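Dromis two-arm cell: care and maintenance FAQ

Answers for anyone who runs or looks after the cell at Vustden. If yours isn't covered, ask Vittoria Valentini before you take anything apart.

How often does the cell need a check?
Every 40 hours of run time. Look over both arms, the hands and the cable runs, then write the hours in the log.

Do I have to shut it down to change a sleeve?
Yes. Park both arms, press the stop and switch off at the cabinet. Wait 5 minutes before you touch a hand.

Can I move the fingers by hand?
Only with the power off, and only in the direction they curl. If a finger feels stiff, leave it and report it.

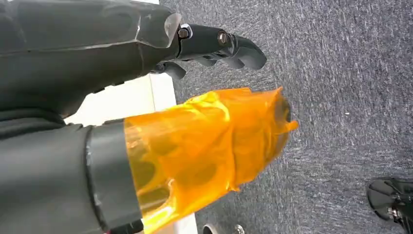
Hands and sleeves

Why is one hand bare and the other covered?
The black hand is being checked at the knuckle bolts, so it has to be uncovered. The orange film goes over the other one and stays on through the check.

Does it matter that the film is wrinkled?
No. It needs some slack or the fingers can't close. Replace it if you find a split or if it has worked loose at the black band.

The bolts on the bare hand are different colors. Is one wrong?
No. The silver and the copper-colored bolt are both correct. Put each one back where it came from.

Which sleeves do we order?
Gatti, medium. Stores keeps 2 packs on the shelf. Kumier sleeves are too short for this hand.

Arms and shells

What do I clean the gray shells with?
A damp cloth. No solvent. Light scuffs can stay, but a crack needs to be reported before the next run.

Who can sign the cell back on?
Anyone on the July training list. Run the slow cycle first, with everyone outside the marked area.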